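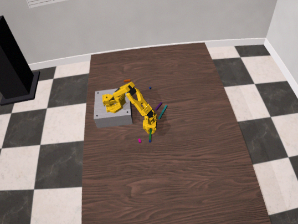 ### 3.2 Planning the hardware budget

We had money for one arm and no clear idea which one to buy, so we did our shopping in simulation first. I'd recommend it to any small lab! Killumon, our planning tool, lets us try an arm on a virtual bench before we ask Jadum for a quote. We kept the bench plain – one arm on a gray pedestal, a long wooden table, a few colored sticks and blocks – and most of our arguments were about that pedestal, which we'd left out of the first budget completely. Each candidate arm got 200 trials per layout, for 600 in all.

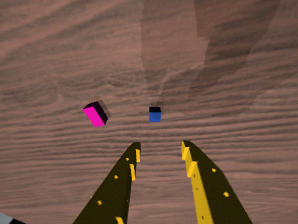

**Figure 3.** Close view of the gripper fingers, a magenta block and a smaller blue cube.

Grippers were the other line we got wrong. We'd priced a single set of fingers, and Jalo (our cost sheet, described in Section 2) now assumes three sets per arm, plus shipping. I also moved the wrist camera out of "extras" and into the main order, so it goes through purchasing in July with everything else. The Ardeleanu grant won't cover spares bought later – a rule we found on page 3 of the terms, well after we'd drafted the plan.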